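The Long Table: A Gallery

We have had the long table for six winters now, and it has collected more stories than the rest of the office put together. It came from Zarach, where it had served as somebody's boardroom, and it cost us 80 dollars plus 35 for the van. The van driver thought we had overpaid. He may have had a point, but he also helped carry it up the stairs, so we let him have his opinion.

The idea of this gallery is simple enough: things that end up on the table, and whatever we can remember about them. Ildikó Tóth wrote the captions. Anežka Malý corrected them, then corrected the corrections, and a few of Ildikó's better insults were lost in the process.
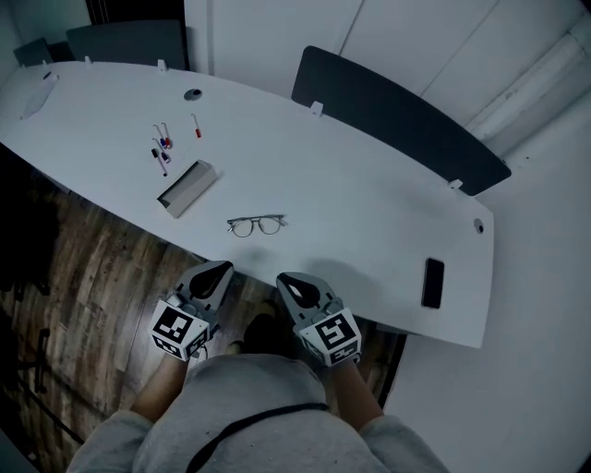 Page last changed: December 11, 2020

Glasses and tray. Round lenses, thin frames, temples folded – very civilized. Most glasses on this table get left lens-down in the crumbs. The little gray cardboard tray is of the kind that everyone wants to throw out and everyone then needs the next morning, usually for screws.

A word about the curve, as people keep asking. The long edge bends gently from one end to the other, so a straight row of chairs will never look straight. Anežka spent most of one March trying to fix this with masking tape on the floor. The tape is gone and the chairs still wander.

The white top is easy to wipe and impossible to keep clean. Coffee shows, pencil shows, and the blue ink from the Pundmont calendars shows best of all. We tried a tablecloth for one holiday lunch and it slid off at the curved side, taking the gravy with it.

The planks are a warm brown with darker streaks, and they forgive a lot more than the table does. Dropped screws vanish into them completely. If you lose one, take your shoes off and walk around for a bit – you'll find it.

Lost property goes in the drawer under the printer. At last look it held a spoon, a bicycle key and one very good scarf. Ask Ildikó, and be ready to describe the scarf.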